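**Communiqué de presse – octobre**

# Conance publie la procédure de réglage de sa cellule Birby pour la dépose de bagues

Conance met à la disposition de ses clients la procédure complète de réglage et d'entretien de la cellule Birby, destinée à la prise de bagues en vrac et à leur dépose sur plateau rond. Le document remplace les fiches séparées livrées jusqu'ici avec le bras, la pince et le bac. Il s'accompagne d'un modèle de simulation, sur lequel chaque réglage peut être essayé avant d'être chargé dans l'armoire de commande.

La première partie porte sur la prise. La pince à deux doigts descend dans un bac bleu à parois inclinées, où les pièces se présentent debout. L'ouverture des doigts se règle d'après le diamètre extérieur de la bague, puis se vérifie sur les pièces les plus proches des parois, là où le dégagement est le plus faible.
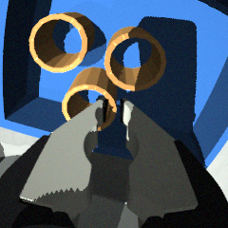 Les patins se contrôlent tous les 900 cycles. Un patin lustré ou décollé sur un angle est remplacé, et l'autre l'est en même temps. Les vis de fixation des doigts sont resserrées à froid, bras à l'arrêt et énergie coupée. Après toute intervention sur la pince, le point outil doit être repris. L'opération demande 4 points d'approche, enregistrés avec des orientations différentes du poignet.

La deuxième partie traite du plateau. Le centre est relevé en premier, puis l'angle de départ. Conance recommande de faire ce relevé à 60 % de la vitesse nominale et de ne revenir à la pleine vitesse qu'après un passage complet sans correction.

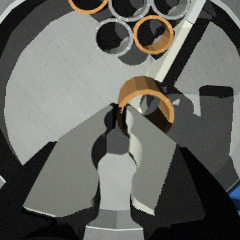

En cas d'écart répété du même côté, la procédure demande de vérifier d'abord l'inclinaison de la bague entre les doigts. Dans la plupart des retours reçus par le service technique, le repère du plateau était juste et le défaut venait d'un serrage trop haut. Modifier les coordonnées de dépose masque alors le problème jusqu'au changement de série suivant.

La dernière partie concerne l'implantation. Le bras et le plateau partagent la même table, et tout déplacement de l'un ou de l'autre impose un nouveau relevé. La hauteur de survol est réglée de façon que la pièce tenue passe au-dessus du bord du plateau avec une marge suffisante, poignet vertical. Le contrôle se fait de côté, à hauteur de table.

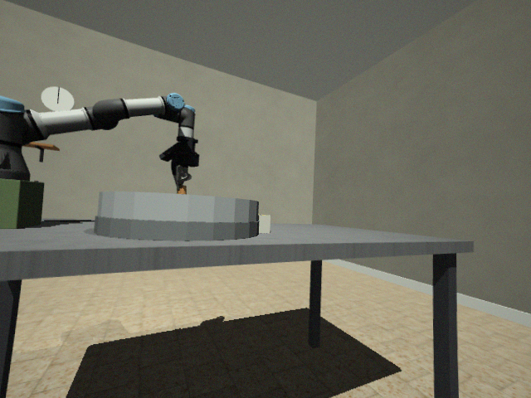

Chez Stoven, on indique avoir suivi la procédure lors du dernier changement de pinces et avoir ramené la remise en route à 60 minutes, reprise du point outil comprise. L'atelier aurait souhaité un chapitre plus détaillé sur l'usure des patins ; Conance l'ajoutera à la prochaine révision.

La procédure et le modèle de simulation sont fournis sans supplément aux exploitants d'une cellule Birby. Les installations équipées par l'intégrateur Mudaliar sont concernées, à condition que la pince d'origine ait été conservée. Les demandes sont à adresser au service technique de Conance, avec le numéro de série de l'armoire.

**Contact presse :** Conance, service communication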